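4.2 Do laundry diaries measure what they claim to measure?

Much of the published work on household washing habits rests on the self-completed diary. A respondent notes each load, its contents and the setting used, and the researcher adds up the entries. The method is cheap, and its results are often quoted as though they were meter readings. We doubt that they deserve this trust.

The Tenwood diary study is the usual reference point. It gathered 1,427 completed diaries and reported that most homes wash bed linen on a fixed schedule. The questionnaire, however, asked "How often do you normally change your sheets?" on the page before the diary began. A person who has just written down a regular habit is unlikely to record a week that breaks it. The authors treat the close match between the stated habit and the diary as a sign of reliability. It could just as well be a sign that people like to agree with themselves.

Small items raise a second problem. Socks, washcloths and pillowcases rarely make up a load alone, and the Tenwood form had no line for mixed loads. Respondents had to choose one heading, and we have no way of knowing how they chose. The Droria survey tried to fix this by adding a box marked "other," which 9 of its 12 pilot households then used for nearly everything. The box was kept in the main survey without comment.

The Kallov protocol takes a different route and sorts textiles by where they are found at collection time: on the bed, on the floor, in a drawer or in a hamper (see Figure 3 for socks and bed linen together). This has the merit of not relying on memory. Still, location is a poor stand-in for use. Clean clothes are left on beds while they wait to be put away, and worn ones are left there too, and the protocol gives both the same code.
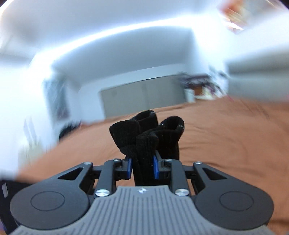 Figure 3. Black knitted socks above an orange-brown bed sheet.

A defender of the location codes might reply that such errors cancel out over a large sample. We have seen no evidence for this. The Xie reanalysis, which drew on roughly 1,000 coded items, found that the two coders disagreed most often over items on beds, and that one of them leaned toward "worn" far more than the other. Errors that lean in one direction do not cancel, however many homes are added.

None of the four sources reports the weight of a load, so their estimates of water use per item depend on an assumed full drum. Until that assumption is tested, we would treat the per-item figures as guesses, and we leave them out of the comparison in Section 5.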